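My garage and laundry safety check, with comments

14 comments
2 shares

I do this one twice a year, in June and December, with a cuppa on the bench and a pen that works. My neighbour Telmo Aranda asked for a copy, so I've typed it up with my notes from this round.

Smoke alarm outside the laundry - PASS. Pressed the button, got the shriek, dog left the house. Battery swapped anyway.

Power boards - FAIL, fixed. I had one board plugged into another behind the freezer (I know, I know). The freezer now has its own wall socket, and I've moved the board up off the floor.

Dryer lint - PASS, only just. The filter was fine but there was a proper grey wad down the slot behind it. Pull the whole thing out and get a torch in there!

Washing machine hoses - WATCH. No drips, but the cold one has a bit of a bulge near the tap. Marcelino Mateos from Vallejo Plumbing had a look and said to replace both together, so that's on the list for this month.
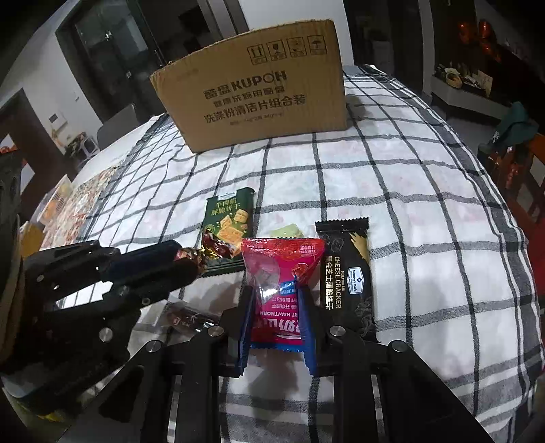 Cleaning products - PASS. Everything with a warning label lives on the top shelf now, lid on, in whatever it was sold in. I used to decant bleach into an old cordial bottle and it gives me the horrors thinking about it. Bleach and the toilet cleaner are at opposite ends of the shelf.

Hot water - PASS. The kitchen tap is set hotter than the bathroom one, and I ran the thermometer under it for a good while. 60 at the tank, same as last time.

Shelving - FAIL. The tall unit from Cistora still isn't screwed to the wall. It's been on here since last December - my own fault. Heavy paint tins have gone to the bottom for now, and the grandkids aren't allowed past the freezer.

Ladder - PASS. Feet good, both locks click.

Fire blanket - PASS. Hanging by the door where I can grab it on the way out.

Garage door - WATCH. Auto-reverse worked on the block of wood but it took its time. I'll try it again after I've cleaned the sensors.

Whole thing took me 2 hours, including 15 minutes looking for the torch. Still to do: hoses, shelf brackets, sensors.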